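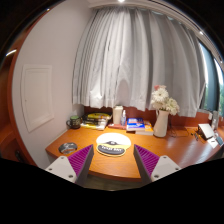 Corner desk

A corner desk is a desk made to fit where two walls of a room meet. The work surface either runs along both walls in an L shape or crosses the corner with a curved or slanted front edge. Corner desks are used in bedrooms, home offices, dormitories and small shops, where they make use of floor space that a straight desk leaves empty.

Form

The simplest corner desk is a single top cut to the angle of the walls. Larger ones are built from two straight sections joined by a corner piece. The front edge may be square, cut at a slant, or curved. A curved edge brings the user closer to the middle of the surface and leaves no sharp inside corner at the waist, but it is harder to cut and finish, and curved tops usually cost more than straight ones of the same material.

Many wooden corner desks have a backsplash, also called an upstand or back rail. It is a low panel fixed along the rear edge, often in the same wood as the top. It keeps pencils and papers from slipping down behind the desk and protects the wall from scuffs. Objects kept on the desk tend to be lined up against it. Some makers cut a notch in the panel for cords. The Lundora pattern, a home workshop plan that went through 8 printings, has no notch and calls for a gap of two fingers between the panel and the wall.

Materials

Solid wood, veneered board and painted board are all common. Orange and reddish-brown finishes were widely sold for home desks and are still found on secondhand pieces. Solid tops move with the seasons, and a wide top that is screwed down tightly at the back may split along the grain. Slotted screw holes or wooden buttons let the top shift.

Ashok Dwivedi, in his handbook The Fitted Room, recommends oil for desks that get heavy use, on the grounds that a worn patch can be rubbed down and oiled again without stripping the whole surface. Varnish resists spills better but shows rings and scratches once it is broken.

Placement

Most rooms are not perfectly square, and a corner desk shows this more than other furniture does. A fixed desk is scribed to the wall, meaning that the line of the wall is traced onto the back edge and the edge is planed to match. A freestanding desk is pushed in until it touches at one or two points and the gap is left or covered with a strip.

A corner beside a window is a common choice. Light from the side is usually preferred for writing. Curtains next to a desk are hung clear of the top or kept behind the backsplash - loose fabric drags small things off the surface. White or other pale curtains soften direct sun without making the desk too dark for reading. Books left for years in full sun fade on the spine first, and a wooden top will change color everywhere except under whatever has been sitting on it.

Use of the surface

The deepest part of the desk, at the corner itself, is out of easy reach for most people. It is generally given to things that are seldom moved, such as a lamp, a stack of books or a pitcher used as a vase. The area along the front edge is kept for writing or for a mouse pad. Mugs, small dishes, spray bottles and other odds and ends settle between the two zones.

Milagros Cabrera and Idrisa Shemweta, writing on household storage, called the back row of a desk "the shelf that was never built." They noted that books stacked flat on a desk take up less depth than books stood upright with bookends, but that the lower ones are rarely opened. Their advice was to keep flat stacks low and to put thin books and magazines on top of thick ones.

Round mouse pads take up less of a curved desk than rectangular ones and can be placed nearer to the front edge. Cloth-faced pads should be lifted from time to time, as dust and grit collect underneath and can mark the finish.

Care

Wooden tops are dusted with a dry or slightly damp cloth. Cleaning liquid is sprayed on the cloth and wiped on, and kept away from the joint between the top and the backsplash, where it can soak into bare end grain. Ceramic vases and pitchers with unglazed bases are set on a saucer or a piece of felt. Metal dishes can leave gray marks on pale finishes.

See also
Backsplash
Built-in furniture
Desk organizer
Mouse pad
Scribing (woodworking)
Writing table

This site uses cookies to remember your settings. By continuing to browse you accept our use of cookies.

Gulov Household Encyclopedia - Article last edited 7/22/24 - Contact the editors - Back to top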